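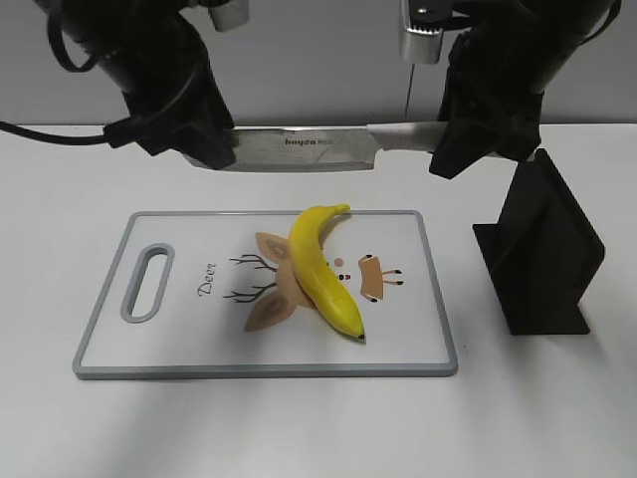
*Fig. 1 – Le couteau à lame large et la planche blanche à bord gris.*

## 4. Préparer le plan de coupe

Cette section concerne la table blanche de l'atelier cuisine Olteanu. Elle suppose que vous avez déjà lu la section 3 (hauteur des pieds et mise à niveau).

### 4.1 Poser la planche

1. Essuyez la table avec un chiffon humide, puis avec un chiffon sec.
2. Posez la planche à plat, le long côté parallèle à vous. Le trou ovale de la poignée se trouve à gauche, et à côté de lui on lit le mot « Deer ».
3. Laissez au moins 18 cm entre la planche et le bord de la table.
4. Appuyez sur les quatre coins. Si la planche bouge, mettez dessous le tapis fin Grerier.

**Remarque.** Le côté avec le cerf imprimé se raye plus vite que l'on pense. Pour les légumes durs, Ecaterina Bratu conseille de retourner la planche.

### 4.2 Placer le couteau

1. Prenez le couteau par le manche en métal, jamais par la lame.
2. Gardez le tranchant vers le bas pendant tout le déplacement.
3. Quand vous ne coupez pas, couchez le couteau derrière la planche, le tranchant tourné vers le mur.

**Attention !** La lame est large et elle cache une partie de la planche. Regardez où sont vos doigts avant de descendre le couteau.

### 4.3 Garder la table libre

Les objets longs et ronds demandent un soin particulier, parce qu'ils roulent. On les pose sur un support à base plate, dans le sens de la longueur, et on contrôle que l'ensemble reste stable. 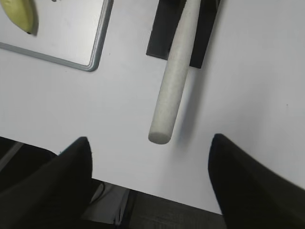 Un objet de ce type peut dépasser de son support – cela n'est pas grave si l'appui est bon. Par contre, il ne doit pas dépasser du bord de la table.

1. Rangez d'abord ce qui roule, ensuite ce qui coupe.
2. Ne mettez rien sur la planche entre deux séances.
3. Lavez le couteau à la main et séchez-le tout de suite – pas de lave-vaisselle.

Pour commander un tapis Grerier, indiquez la référence 565. Les réglages des pieds sont dans la section 3.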